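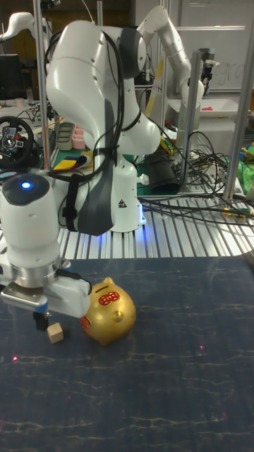
Parallel-jaw gripper over a wooden cube, gold piggy bank alongside.

Home | About | Test Bench | Reports | Contact

About Plimisholm

Posted September 16, 2022 by Séverine Bailly

Plimisholm is an independent test shop for robot end effectors. We compare grippers, arms, cameras and controllers for integrators who need numbers before they place an order. We sell no hardware and take no commission on it.

Binta Osagie and Evander Mowat started the company to check one supplier's grip force claims. The staff is now 13. Chidubem Obi runs the bench. Tobiloba Ezeani maintains the logging software and signs off on every data set.

A standard gripper comparison uses 10 objects and 256 grasp attempts per gripper. Arm, mounting height and approach speed are held constant. Small cubes show alignment error. Rounded, glossy items are harder on both fingers and cameras, and most of the spread between products comes from them. Drops, slips and missed closures are logged separately and never merged into a single score.

Controller tests cover command latency, recovery after a protective stop, and behavior when the network drops packets. Camera tests are run under two lighting levels.

Clients receive the full logs along with the report. Retests after a firmware change are quoted separately and take roughly 13 working days.

Recent reports
Vostell and Afolabi finger pads: wear comparison
Dinex controller: stop and recovery timing
Bench procedure, May revision
Choosing a wrist camera for small parts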